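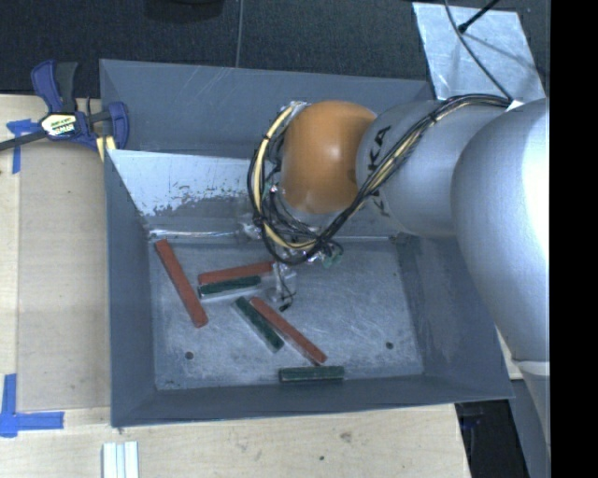

Misthorpe

Misthorpe is a market town on the north bank of the Prothero, 10 miles upstream of Wutcombe. It has a population of 3,972, a figure the town sign has rounded up to "a warm welcome."

We use cookies to improve your visit. Accept | Manage settings

History

The town grew up beside a toll bridge that charged travelers to enter and, for 43 years, charged them again to leave. Trade moved to Tromgate, where the bridge was free.

Economy

Misthorpe once had 60 rope makers. The last ropewalk is now a parking lot, long, narrow and widely disliked. A rope fair is still held each May, with rope bought in from Tromgate.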